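Coltbridge, October 12, 2018

The Nolden group says its robot has learned to tidy a table by watching people do it, and gives a success rate that would please any investor. I went to Coltbridge expecting to be told the number several times, and I was. The researcher who runs the trials was more careful than the press note.

"We ran 539 attempts and we scored them ourselves," she said. "You should be suspicious of that. I would be."

So who decides what tidy means? At first, she admitted, it was whoever was standing nearest. The rules now fill 11 pages. A cup has to end up inside another cup. A bottle may be moved but must not roll off. A packet dragged along the cloth and never lifted counts as a miss, although in the April figures it counted as a pass.

I asked why that change was missing from the paper. "It's in the appendix," she said, and then, after a pause, "It should be further forward." 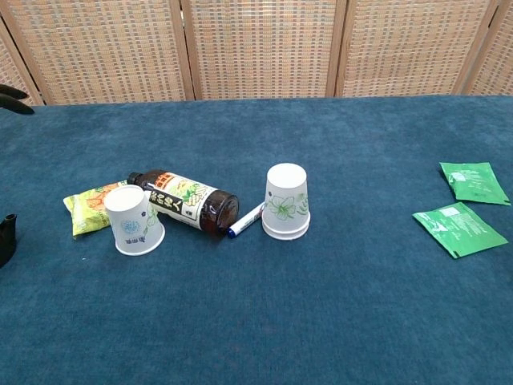

The harder question is what happens with things the robot has never met. The training data comes from 40 layouts, all on the same sort of table, and the tests use objects from the same shop. Her colleague, who wrote the software, Brosard, did not see a problem.

"Paper cups are paper cups," he said. "If it can nest one pair it can nest another."

Had they tried it with glass ones? They had not. Had anyone outside the group repeated the work? A team using the rival Pálfi method asked for the data and was sent 15 of the layouts. He could not tell me how those were picked.

She could. "They were the ones we had cleaned up by then. It wasn't a random choice, and we never said it was."

Did they say it wasn't?

"No," she said. "We didn't say that either."

The full set is promised for next year, with the failed attempts included.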